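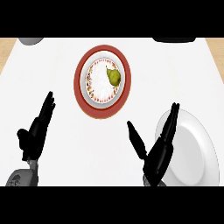

Zamfira Ilie argued, when we first shared these results, that a hand which stops dead has failed more safely than one which carries on guessing. We agree, and the fault below shows why!

4.2 A stall in the simulated table task

Figure 3. Simulated table-setting task: two black robot hands, a stacked place setting with a pear on the top plate, and an empty white plate at lower right.

In 13 of 50 runs the Akora controller lost track of its grip signal and kept closing the fingers. The cause was lovely once we found it - contact readings reached the planner 2 steps late, so it acted on a touch that was already old. Staller, our watchdog, now freezes both arms when the readings fall behind. We have not yet tried this outside simulation.

Comments (2)

Politis
Does the freeze hold the grip or let go?

Zendgate
Same lag in our May build. Will try the watchdog, thanks!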